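Small-parts storage

Small-parts storage is the business of keeping little things – screws, beads, buttons, fuses, seed packets, fish hooks – somewhere you can find them again. I've been writing the household pages of this encyclopedia for a good while now and this is the entry I get the most letters about, so I've let it run on a bit.

Origins

People have been sorting small stuff for as long as they've had small stuff. The bit most of us would recognise starts with the apothecary's chest, a big wooden piece with rows of little square drawers, each one labelled for a root or a powder. Seed merchants had much the same thing, and so did haberdashers, who liked a glass front so the customer could see the buttons without asking. Ironmongers often just wired one of whatever was inside to the front of the drawer. I still think that's the best label going!

At home it was mostly tins and jars. My grandad screwed jam jar lids to the underside of a shelf and twisted the jars up into them, and plenty of readers have told me theirs did too. Tobacco tins were the other favourite, as they stack nicely and shut tight, though you do have to open nine of them to find a washer.

Plastic changed all that. Once drawers could be moulded cheaply, the little cabinet with see-through fronts turned up in sheds and sewing rooms all over the place, and it has hardly changed shape from that day to this.

Main types

Drawer cabinets are the ones most people mean. They stand on a bench or hang on a wall, and the drawers may all match or come in a mix of widths. A mix is handier, I find, unless everything you own is the same size. Check whether there's a stop at the back of the drawer. Without one you'll pull it clean out sooner or later and spend the evening on your knees with a magnet.

Compartment boxes have a lid and fixed or movable walls. They're good for carrying about (anglers swear by them) but if the walls don't quite meet the lid, everything mixes the first time the box goes on its side.

Open bins hang off a rail and tip forward. They're quick to get at and they fill up with dust.

Sorting and labelling

There are two camps here. One sorts by what a thing is, so all the screws together, then by length. The other sorts by job, with a drawer for the bike and a drawer for hanging pictures. Chelsea Cheetham, whose button collection at Nurcombe runs to 3,957, sorts by colour first and number of holes second, and wouldn't hear of doing it any other way when I asked. She can put her hand on a given button in under 30 seconds. I've tried to catch her out and failed.

For labels, paper tape and a soft pencil will do you fine. Printed tape looks smarter but it lifts at the corners in a cold shed. Put the label on the drawer itself if each drawer has only one home, and on the surround if you like swapping them round.

Leave a few drawers with nothing in them. I'd say 15 in every hundred, and one of those should be kept for odds and ends you can't name. Everybody has them.

Cleaning

Warm water, a drop of washing-up liquid and a soft brush. Clear plastic scratches easily, so keep the scouring pad away from it, and let the drawers dry right through before anything steel goes back in – I lost a lovely set of tiny springs to rust that way. 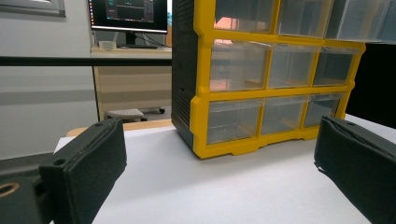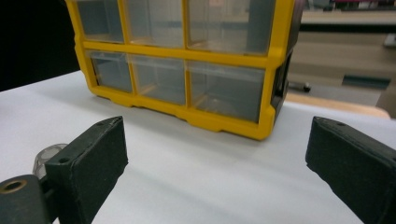 Plastic drawer organiser in yellow, on a white tabletop.

Nurcombe, December

See also: Button collecting; Jam jar; Pegboard; Sewing box; Tool chest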